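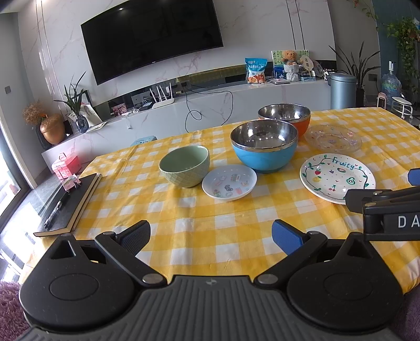 Figure 1. Tableware task, view from the gripper-mounted camera.

4.2 Segmentation and grasp proposals

Our original plan claimed the Pinwood perception stack would handle household tableware "out of the box". I doubted that in July and I doubt it more now.

Figure 1 shows why. The clear plate lets the yellow and white checks of the tablecloth through, and a mask generator that leans on colour edges has little to hold on to. The steel interiors of the blue and orange bowls throw bright highlights, and the orange bowl is partly hidden behind the blue one. The printed fruit on the white plate gives the segmenter plenty of tempting edges that belong to no object.

We ran 100 frames through the Hendix planner using Pinwood masks. It returned a grasp proposal for the clear plate in 25 of them. Lizelle Zulu argues that a lower confidence threshold would fix this. Maybe, but we tried it on 2 recordings and got proposals on bare cloth.

The training set holds 1,695 labelled frames, nearly all of opaque dishes. Until that changes, I would not quote the overall score in our abstract.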